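Home Notebook Bench notes Parts Contact

July, evening

Cutlery session with the two hand-held grippers. Kekeli Boateng wants a pad recommendation for Pirora before the Brulport order goes in, so I kept to thin handles: steel spoon, plastic spoon, chopstick. Started with steel, held upright by the handle, bowl up.

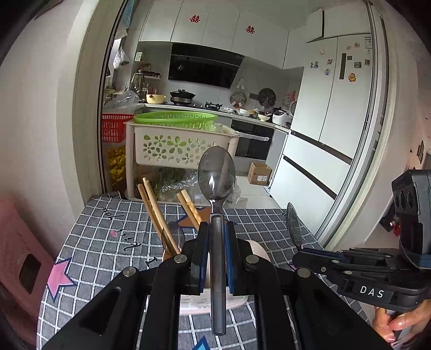

Does a flat pad hold a narrow handle well enough? Well enough for an upright hold - twist about the long axis is still the weak direction.

Repeated the steel spoon close to the utensil holder. My concern at this range is clearance. The jaws open wide for something that has to work beside a bundle of chopsticks, and the Väisänen linkage would be narrower on paper.

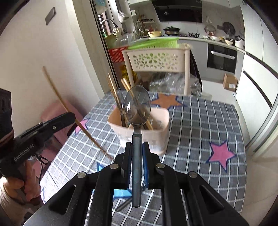 Steel spoon in the jaws, utensil holder ahead.

Plastic next. Clear material is the harder case for the camera, as the tablecloth grid shows through the bowl. I want the tracker run on the clear and the dark spoon separately.

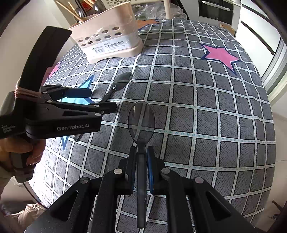
Clear spoon gripped, smoky gray one on the cloth.

Chopsticks last. Contact is close to a line, so pad compliance matters more than jaw force. I logged 11 grasps at setting 6 and stopped there.

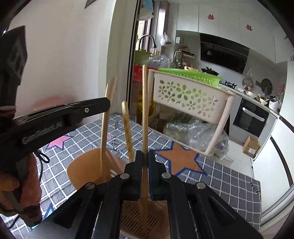

I would keep the blue pads for now and spend the money on a second set. The Govircombe quote is 289 for pads alone, 2399 with new jaws. Kekeli can decide. Log files still to be renamed.

Recent entries
Väisänen linkage, first measurements
Controller latency, second try
Pad wear after Govircombe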